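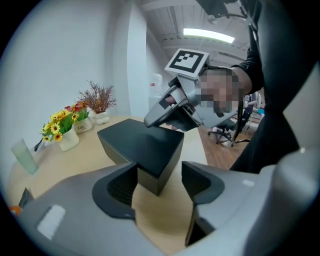

Black box on a light wooden table.

How I pack a box for posting

I sell bits and bobs from my spare room (mostly old cups, a few clocks) and in my first year I had 11 breakages. Eleven! I've got much better since, so this is how I do it now.

Start with a box that leaves a gap of two fingers all the way round your item. Scrunch up brown paper and push it into the bottom until it springs back when you press it. I get mine from Tjoa in a 300 metre roll and it lasts ages.

Wrap the item in 2 layers of paper, tape it lightly, then sit it in the middle. Stuff the sides next, corners first, and put a last thick wad on top. Close the flaps and give it a shake. If anything knocks, open it up and add more paper.

Tape the middle seam, then both ends, top and bottom. Parisa Yazdani, who buys my clocks, asked me to fold over the last bit of tape so she can find the end, and I do that on every parcel now.

Stick the label on the biggest flat side, well away from the seams, and pop a spare copy of the address inside before you seal it.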